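ドリンモント、衣類の回収・再流通サービス「ゲルトデール」の対象地域を拡大
回収拠点を35か所に、12月から郵送受付も開始
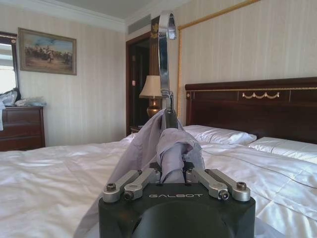
淡いラベンダー色の布地

9月20日

衣類の再流通事業を手がける株式会社ドリンモント(代表取締役:ジョロゲ・ムブワンボ)は、家庭で着なくなった衣類を回収し、状態に応じて再販売または素材として再利用するサービス「ゲルトデール」の対象地域を拡大し、回収拠点を35か所に増やすと発表しました。あわせて、拠点が近くにない利用者向けに、12月から郵送による受付を始めます。

■拡大の背景
ゲルトデールは、商店街の空き店舗を使った2か所の窓口から始まりました。現在の登録世帯は1254世帯です。登録者へのアンケートでは、「持ち込める時間が短い」「車がないと運べない」という回答が多く寄せられました。平日の夕方に利用できる場所を求める声も目立ち、今回の新拠点はスーパーマーケット、クリーニング店、公民館など、夜間も開いている施設を中心に選びました。

■回収の対象
対象となるのは、洗濯済みの次の衣類です。
・シャツ、ブラウス、Tシャツ
・セーター、カーディガン
・スカート、ズボン
・子ども服(名札は外してください)
下着、靴下、着物、毛皮、濡れたもの、ペットの寝具に使ったものは受け付けていません。ボタンの欠けや小さなほつれがあるものはそのままお出しいただけます。制服については、校章や社名の入ったものを除きます。

■回収後の流れ
拠点で受け付けた衣類は、週に2回、ゴッドゲート選別センターへ運ばれます。センターでは素材表示と傷みの程度を確認し、「再販売」「補修後に再販売」「布素材」「繊維原料」の4区分に分けます。補修は提携先のガチャンジャ縫製所が担当し、ボタンの付け直しや裾上げのほか、袖口のすり切れにも対応します。補修した衣類には、直した箇所を記した紙札を付けて販売します。
布素材に区分されたものは、裁断して工場向けの清掃布や手芸用の端切れ袋になります。端切れ袋は色別に詰め、新拠点のうち希望する店舗でも取り扱う予定です。

■郵送受付について
12月に開始する郵送受付では、登録者に専用の回収袋をお送りします。袋は郵便局の窓口からお出しください。送料は利用者の負担となります。袋の申し込み方法と受付開始日は、準備が整い次第、ゲルトデールの案内ページでお知らせします。
なお、お送りいただいた衣類の返却はできません。ポケットの中身をご確認のうえ、お出しください。

■代表取締役 ジョロゲ・ムブワンボのコメント
「開始当初は、冬物の入れ替え時期に窓口の前に列ができ、ご迷惑をおかけしました。拠点を増やすことで、買い物や通勤のついでに出していただけるようになります。受け入れ量が増えるため、選別の人員も先に補充しました。しばらくは拠点ごとに量のばらつきが出ると見ており、集荷の曜日は状況を見ながら調整します」

■選別センター長 ガザラ・ブハリのコメント
「素材表示のタグが切り取られている服は、区分の判断に時間がかかります。肌に当たるなどの理由で外された場合は、タグを服に留めるか、ポケットに入れておいていただけると助かります。畳み方に決まりはありません。袋の口だけしっかり閉じてください」

■拠点での利用方法
初めての方は、拠点に置いてある用紙または案内ページから登録してください。登録は無料です。回収箱に入らない量をお持ちの場合は、事前に拠点へお電話ください。各拠点の受付時間は施設の営業時間に準じますが、公民館は休館日を除きます。

■会社概要
会社名:株式会社ドリンモント
代表者:代表取締役 ジョロゲ・ムブワンボ
事業内容:衣類の回収、選別、補修および再販売

■本件に関するお問い合わせ
株式会社ドリンモント ゲルトデール事業部 広報担当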